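Main page Contents Recent changes Random article Help Print version

Budgeting for handheld gripper data collection

Budgeting for handheld gripper data collection is the planning of money, equipment and floor space for projects in which people, and not robot arms, perform tasks with grippers held in their hands. The recordings are later used to train a robot. The method is chosen often by small laboratories, as one pair of grippers can be moved between many rooms without transport of a heavy arm. The costs are however spread over many small items, and first budgets are frequently too low.

Background

Early planning guides treated the gripper as the only large purchase. This view changed after the Borano project, a study of household chores led by Müzeyyen Karaca and Canan Yazıcı. In their report the grippers took less than half of the total spending. The remainder went to rooms, appliances, consumables, storage of data and the hours of the operators. The report recommended that a plan be written from the task list and that the equipment list come second.

Equipment

A basic set for two-handed work consists of a left and a right gripper, a camera for each, markers for tracking of position, and chargers. Many designs use printed square markers, fixed on the top of the gripper or on a cube near the wrist. The markers are cheap, but they wear at the corners and should be bought with spares. A head camera is added when the project needs the view of the operator.

Karaca and Yazıcı give the following prices, in US dollars, for one two-handed station:

- Pair of grippers, without cameras: 2,005
- Cameras and mounts: 904
- Spare fingers, markers and screws: 331
- Storage drives for the first month: nearly 496

These amounts do not include import duty. The supplier Ritova sells the grippers only in pairs, and a single replacement must be ordered from its repair service.

Location

The place of recording may be rented, borrowed or built. A purpose-built laboratory kitchen or laundry room gives control of light, but it is the most expensive choice and shows always the same background. A large hall with many kinds of fixtures allows several tasks under one roof. Ceiling height, the number of lamps and the direction of windows are noted before the contract, for the reason that strong reflections on polished floors can disturb the tracking. 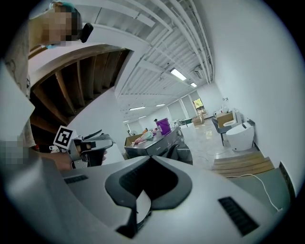
Appliances and consumables

Tasks with real appliances need more money than tasks on a table. For laundry work the plan must include at least one machine, a surface beside it and a supply of detergent. The budget line for consumables is the one which is most often forgotten. Powder is spilled during practice, pouches are opened, and the work surface must be cleaned between recordings. Ataberk Kırmızıgül, who prepared the laundry budget for the firm Avcı, advises to buy detergent for twice the planned number of repetitions.

A pull-out detergent drawer is a difficult object for the gripper and therefore a useful one for the data. It can be obtained as a spare part for many machines, and a plan may include a second drawer in case the first is damaged. Buckets, lids and boxes of different colors are inexpensive and add variety.

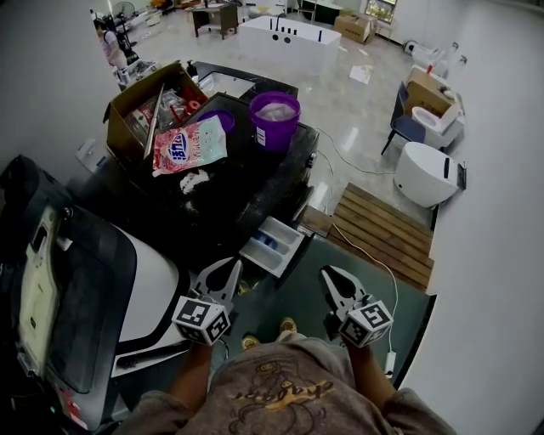 Two-handed station for laundry tasks, with detergent pouch, bucket and detergent drawer.

Labor

Wages are normally the largest part after the second month. A new operator needs a period of training, and the recordings from this period are mostly not usable. Roscoe Whitfield proposed to count only accepted recordings when the cost of one hour is calculated. With his method the hourly cost in the first week looks very high and falls later. Some planners do not accept this, and divide by all recorded hours.

Time for resetting the task belongs also to labor. In the Borano project it was longer than the task itself for everything which included powder or liquid.

Renting and buying

Rental of grippers is offered by few suppliers. The cooperative Skakaveck lends complete stations to its members from May, with a deposit. Auður Bundgaard compared the two ways and found that renting was cheaper for projects shorter than one season, provided that the fingers were returned without damage. For longer work she recommended buying, with a reserve for one full replacement of the cameras.

See also

Bimanual manipulation
Fiducial marker
Imitation learning
Total cost of ownership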